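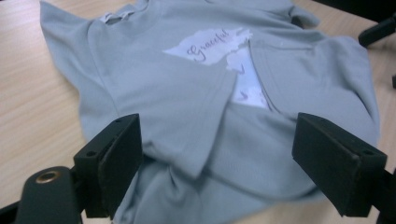 Erkville has 2,597 residents and, until last October, one launderette. The launderette closed, the owner retired to somewhere with fewer socks, and the town discovered how much of its social life had been conducted in front of a tumble dryer.

Ashley Sowerby misses it most on Sundays. She owns a perfectly good washing machine and went anyway, for seven years, with a bag of towels and a flask. "You heard who was moving out before they'd told their landlord," she says. "My kitchen doesn't give me any of that."

The nearest alternative is in Greenwood, two buses away, where the chairs are bolted down facing the wall and the regulars guard them like pews. A service wash costs more than some of the shirts going into it. The council has offered Erkville a £400 grant towards "community laundry provision", a sum that might buy the door of a machine.

Meanwhile the old premises have been let. Zolik will sell scented candles there from the spring, among them, I am told, one called Fresh Linen.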